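Cleline Clear Desk Box, the small divided one: my review after a winter of use

Reviewed by Kulsoom Chaudhry

I have a weakness for clear storage. If you have read anything else on this page you will know that already, and you will have seen the shelf of see-through tubs I bought for the pantry and then gave to my sister. So when I tell you that I went into this one a little suspicious of myself, please believe me. The Cleline box cost me 39 dollars, on sale in December, and for a thing you can hold in one palm that is a lot of money. My husband asked if it came with the pens.

It did not come with the pens! It came in a sleeve of gray paper with a card telling me to peel off the protective film, and the film took me most of an evening (do the inside corners first, with a fingernail, and don't start when you're tired). After that it went straight to the big white table where we do everything from homework to gift wrapping, and it has lived there ever since. 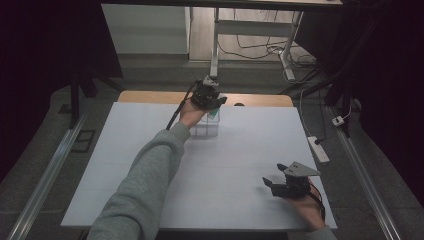

I should say a bit about how clear it is, as this was the main thing I wondered about while I was shopping. The listing had those glossy photos where everything sparkles, and you never know. Well, it is clear enough to be a small nuisance. On a white surface the box nearly disappears, so that all you get is faint gray lines where the edges are and whatever bit of color happens to be by it, a spot of green and white in this case. I love that on a tidy day, when the table looks calm and open. I love it less first thing in the morning, when I put my coffee down without my glasses on. If your desk is dark wood I imagine you'd have no trouble whatsoever.

The divider is the part that sold me. I had an undivided Purkico box for years, and everything in it slid down to one end and stayed there in a heap, with the eraser always on the bottom. With two compartments you can decide on a rule and more or less keep to it. Ours is sticky things on one side (glue, tape, the little foam squares) and everything else on the other. My daughter changed the rule twice in the first week, and then changed it back.

Sizing is where I would ask you to slow down and get out a ruler. The box is small. A glue stick is happy in it, as are erasers, a sharpener, paper clips and the stubby kind of crayon. Full-length pencils stick out at an angle and look silly, and scissors are out of the question unless they are the tiny sewing ones. I had pictured it holding the whole table's worth of supplies, which was pure daydreaming on my part, and I ended up keeping an old mug going for the tall things.

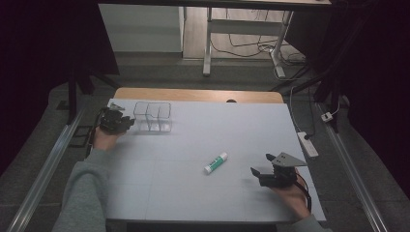
Cleaning is easy, with one warning. Fingerprints show, and dried glue shows even more, but both come off with warm water, a drop of dish soap and a soft cloth. Please don't use a paper towel. I did, one time, in a hurry before guests came, and there are now fine scratches on the front wall that catch the light every afternoon at four. Window spray left mine looking cloudy until I washed it again.

I also tried the Masson version, which a friend lent me for a couple of weeks. It is cheaper at 33 dollars and a touch thicker in the walls, and if you have very small children I would probably point you there. The edges on it felt sharper to me, though, and the divider in hers wobbled. The Nenton one I only handled in the store. It had a lid, and I know my family, and that lid would be under the couch by supper.

Would I buy the Cleline again? At full price I would grumble and walk around the store a second time. On sale, yes, and I've had my eye on another for the bathroom counter, where the hair ties have gotten entirely out of hand. Four stars from me, and I'd give it the fifth if they made one tall enough for pencils.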